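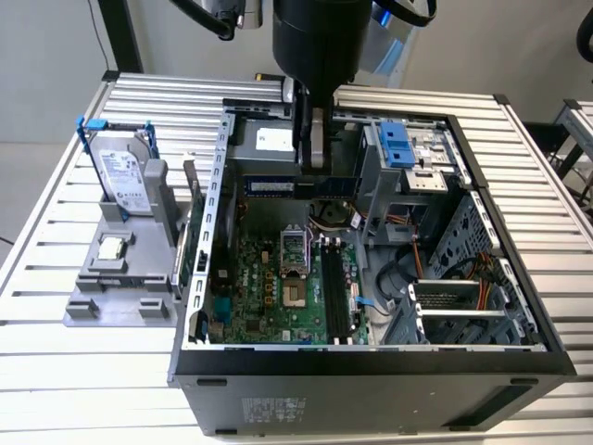

Call for participants: help us write the rules for robots that take computers apart (and put them back)

I'm Aileen and I look after working practice in the robot cells at Hurketti, and I'm after people who like to argue about procedures. If you've ever read a safe working sheet and muttered "well, that's no use to anyone", please keep reading!

We have arms that handle parts inside old desktop PCs. Memory, processors, hard drives, expansion cards, that sort of thing. What we haven't got is a decent set of house rules for it. The general robot safety standards cover the arm and the person near it, and we follow them, but they won't tell you how a memory module ought to be held, or when an operator may reach into an open case, or what to write down if a processor goes in crooked. So far we've been getting by on a long shared document that three of us keep editing over each other. It has 44 rules in it and I'd say half of them contradict the other half (I wrote a fair few of those, sorry).

We want to turn that into something short and usable, and try it out properly with people who haven't been staring at it for a year.

What you'd be doing

You'd come to us for two days in September. On the first day you get the draft rules and a cell, and you work through a set of jobs with one of us beside you: loading the parts holder, checking the case before the arm moves, starting and stopping a run, dealing with a bad placement. On the second day we sit down with everybody's notes and go through the draft line by line. There will be a lot of tea.
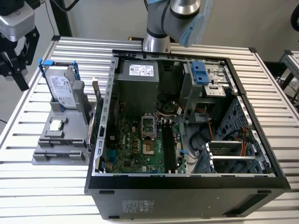 Desktop tower on the table, processor socket empty, parts holder to the left.

The bits I most want tested are these:

- Before the run. Is every part in the right slot of the holder? Is the socket open? Are there cables lying where the fingers need to go? At the moment the check is "have a good look", and I'd like it to be better than that.

- Hands and arms. Who may reach in, when, and what state the robot has to be in first. My own view is that a paused program isn't a stopped robot and the rule should say so in big letters. Reda Naciri, who runs the cells day to day, thinks I'm being too strict about small adjustments to the holder. Come and take sides.

- Static. Wrist straps, mats, what counts as bare handling, and whether the same rule should apply to a scrap board as to a good one.

- Close work at the socket. How near is near enough before someone checks the wrist camera view, and what does "seated" mean in words two people would agree on?
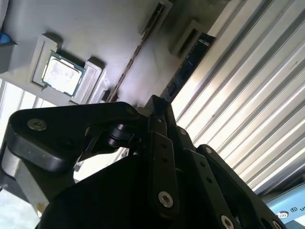

Who I'm looking for

A mixture, please. I'd love some people who repair or refurbish computers for a living and have never touched a robot, and some who program arms and have never swapped a processor. Technicians, trainers, safety reps and students are all welcome. You do need to be over 18, happy standing for an hour at a stretch, and able to read and write notes in plain English.

You don't need to know the standards by number. If you do, lovely, bring them along, but I will ask you to translate.

What you get

We pay 300 pounds for the two days, plus travel and lunch, and your name goes in the finished rules if you'd like it there. We'll publish them free for anyone to use or grumble about.

How to join in

Drop me a few lines by email saying what you do and one rule at your own work that you think is daft. No CV needed. I read them all myself and I'll reply either way. Tell me too if you have any access needs, and I'll sort the room out to suit.

Aileen Dumlao
Posted 2021-08-13

Recent notices
Bench technician, part time (Makmont)
Notes from our open afternoon on emergency stops
Wanted: old desktop towers, any condition
Grondolex training places, autumn

Contact us | Copyright Hurketti | Back to top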